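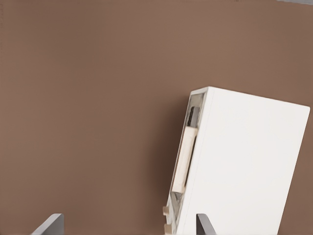

Brown

Brown is a dark, low-strength version of orange. I know that sounds wrong, and the first time I read it I didn't believe it either, but there is no brown in a rainbow and no single wavelength of light that will give it to you. Take an orange, keep the hue the same, turn the brightness well down compared with whatever is next to it, and your eye stops calling it orange. In a pitch-dark room with only that one patch of light showing, most people will go back to saying orange, or a dim yellow. Brown needs company.

I keep this page as part of my color pages, and it's the one I get the most mail about (mostly from people painting a hallway). It was last gone over properly on 20 Jan 2020, when I added the part on names.

The word

English "brown" is an old word. It goes back to Old English brun, which could mean brown but also just dark or dusky, and in some old poems it seems to mean shiny, which is why you get brown swords and nobody quite agrees what they looked like. The word has cousins in German (braun), Dutch (bruin) and French (brun), and bears very likely got their name from the same general idea. Plenty of languages manage without one basic word for it and borrow coffee, chestnut, cinnamon or tree bark to do the job. I rather like that, and I'd be happy to order a cinnamon-colored sofa.

Where the color comes from

The earth browns are the oldest ones we paint with. Umber and sienna are both natural clays colored by iron oxide, and umber has manganese in it too, so it comes out darker and cooler. Heat either one and it gets warmer and redder, and that's all "burnt" means on a tube of burnt umber. Van Dyke brown was made from peat or soft brown coal, and it looks wonderful for a while and then tends to fade. Sepia came from cuttlefish ink. Bistre came from wood soot, so if you have a stove you're sitting on a supply of it!

In food and in living things it's a different story. Melanin does the work in hair, skin and fur. Bread crust and seared onions get theirs from sugars and proteins reacting in the heat, and a cut apple goes brown when an enzyme in it meets the air.

Mixing it

You can get brown from any two opposite colors on the painter's wheel: blue and orange, red and green, yellow and purple. I nearly always start from orange and creep up on it with a little blue - it's much harder to go back the other way. Adding black to orange works too, but I find it goes greenish on me, depending on the black. On a screen, you keep red highest, green somewhere under it and blue lowest, and hold the whole lot fairly dark.

Names for browns 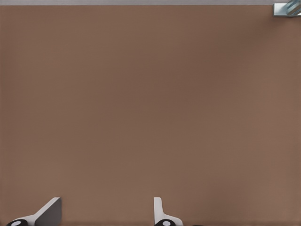 Paint companies are where this gets silly. I have the old Onberg fan deck at home, and it has 29 strips, 16 of which hold at least one thing I'd call brown. The names on them run through coffee, nuts, leather, mud (politely called "river bank") and a horse or two. Cladell has a different habit and uses places, so their Skoten is a grayish brown, close to taupe, and tells you nothing until you open the can. Taupe itself is just French for mole. People argue about whether moles are brown or gray, and the same argument goes on about taupe.

The biggest list I've worked through is the Ho index, a loose-leaf thing I was given one December, with 2,006 color names in it. The cover says 2,000, so I suppose six got in late. There are two entries for "fawn" and they don't match, and chocolate comes well before cocoa, which I'd have put side by side.

Brown in the house

It's a forgiving color to live with, and it changes more than you'd think from morning to evening. A warm brown under a cool north window can go flat and gray, and then look almost red by lamplight. Buy the sample pot, paint a big piece of card and move it around for a few days.

See also: Beige, Ochre, Orange, Russet, Taupe, Umber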